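Reading time: 9 min
Print this page | E-mail this article

4. What stands on small tables

4.1 The surfaces and how they were logged

The survey took in 52 small work surfaces in 16 shared rooms at Brustau and at the Nurmi building. A small surface, for our purposes, was any table, trolley or cart top that one person could wipe down without walking round it. Long desks were left out of the main log. They were noted only where something seemed to move between a desk and a small surface during the day.

Each surface was visited twice, once before nine in the morning and once in the late afternoon. Josué Frota and Khoa Đồng kept the log at Brustau, and Dorottya Balogh kept it at Nurmi. They wrote down each item, its place on the top (front, middle, back, left or right) and whether it stood alone or with others of its kind. Stacked items were entered once, as a stack. The log ran through August and came to some 2,000 entries.

We had meant to record who had put each item down. This was dropped in the first week. People could seldom remember, and asking them made them clear the table, which spoiled the afternoon visit.

4.2 Items that travel and items that stay

Items fell into two loose groups. Cups, mugs, spoons and bottles travelled. A cup logged at the front left in the morning was likely to be elsewhere by the afternoon, and often on another surface altogether. Long or awkward items stayed put. Rulers, trays, cable boxes and anything on a base were pushed to the back or along one side and tended to remain there until someone needed the whole top.

Shape seemed to matter more than weight. A heavy jug with a handle travelled, while a light wooden strip with pegs stayed. Khoa Đồng suggested that people treat a long thing as part of the edge – once it lies along the back it stops being in the way, and the next person works in front of it. The log fits that reading, though it can't prove it. We did try sorting the entries by weight, using the kitchen scales at Brustau, and found no pattern worth reporting.

Clear cups gave us more trouble than any other item. They were easy to miss against pale wood, especially under ceiling lights, and in the first days the morning and evening counts at Brustau differed for no reason other than this. After that the rule was to crouch and look across the top before writing anything down. Cups nested inside one another were also miscounted, which is how the one-entry rule for stacks came about. We did not go back and correct the earlier sheets. They are marked in the data file with a star.

4.3 Mixed tops

Most surfaces carried one kind of thing. A tea trolley carried tea things and a print table carried paper. A smaller group, which we call mixed tops, carried items with no shared use: drinking cups next to a toy, say, or a cleaning spray next to a bowl of fruit. Mixed tops were found mainly on furniture with wheels. Paavo Toivonen has argued in an earlier note for the Drirkik project that a table on wheels has no fixed job and so collects the leftovers of several. Our log is in line with this, but the number of wheeled surfaces was small and two of them were taken away for repair before the survey ended.

On mixed tops the items were not usually mingled. Like was kept with like, and a clear patch was left near the edge where people stood. The gap between groups could be narrow, a hand's width or less, but observers seldom had trouble saying where one group stopped. The toy-and-cup pairing in Figure 2 is from Brustau.

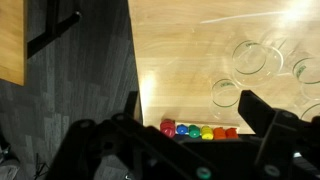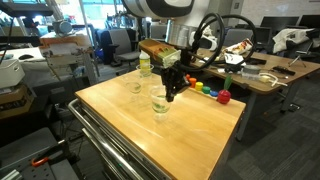
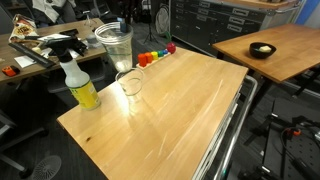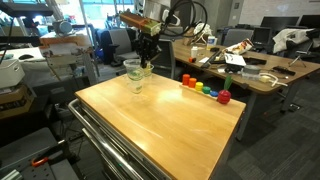 Figure 2. Clear cups and a row of coloured pieces on a light wooden top. A labelled bottle also stands on the top in the second and third views.

The two observers at Brustau agreed on groups far more often than on positions. "Back" was the worst word. On a top that can be reached from every side there is no back, and each observer tended to mean the edge furthest from the door they had come in by. For fixed tables against a wall this caused no difficulty. For wheeled ones we later replaced front and back with the long and short edges, and the entries from the last part of the survey use only those terms.

A second source of disagreement was what to do with things on the lower shelf. The log sheet had no box for them. Josué Frota listed them in the margin, Khoa Đồng did not, and the margin notes have been kept out of the tables in section 5.

4.4 Clearing

Full clearing was rare. When a surface was wanted, people moved the travelling items first and in most cases left the long ones where they lay, working round them. Where a top was cleared completely, the items usually went to the nearest desk and not to a cupboard, and several were still on that desk at the next visit. Maksym Hnatiuk, who tidied both buildings' shared rooms during the survey, kept to the same order without having been asked to: cups to the sink, bottles to the shelf, and anything on a base lifted, wiped under and put back in the same place.

Related items
– Wheels and leftovers: a note on movable tables (Drirkik)
– Logging clear objects on pale surfaces
– Lower shelves in the Nurmi building
– Fonulness: a word list for things left out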